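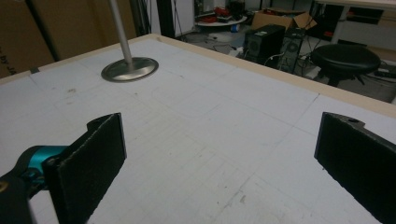

*By Rodrigo Salcedo*

Most of the arguments I hear about standards for robot demonstration data are about file formats. I think we should start with the table.

A table gets penciled up quickly. Someone rules a grid, someone else draws an outline over it for a different task, and the smudges build up. All of those marks end up in the recordings. A policy trained on them may learn the marks along with the job, and you won't find out until it runs on a clean surface.

At Filtari we recorded 2,000 demonstrations last winter. In February we threw out 531 of them. The grips were fine. The problem was that no one had written down which layout was in use, so we couldn't sort the runs by surface.

I would make 2 rules mandatory for any shared dataset. First, every session gets a surface log: which lines are on the table, what is fixed to it, and the date any of it changed. Second, the finger pads get a replacement limit, and the log says when they were swapped. Worn pads grip differently from new ones.

The Sturkidbridge group objects that this slows operators down. It does. Our log takes 70 seconds per session. I can live with that.

I would not require a tidy room. Cables and boxes on the floor behind the table are normal, and a policy that fails when a box moves has a problem worth knowing about. Log the work surface and leave the background alone.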